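Home | Clubs | Robots | Ask Us

Reading time: 2 minutes

Robot club: the sandwich job

At the Skolomex club, kids teach a robot arm named Nina to stack a play-food sandwich. Asuka Kuroda's team goes first. They put the bread and lettuce on the pink plate and write the next steps. 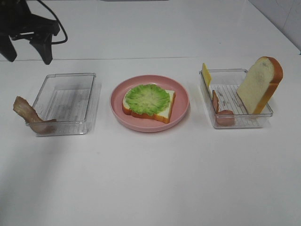
How does Nina know where to go?
The team types in each stop, and the arm moves to them in order.

Contact Skolomex | Back to top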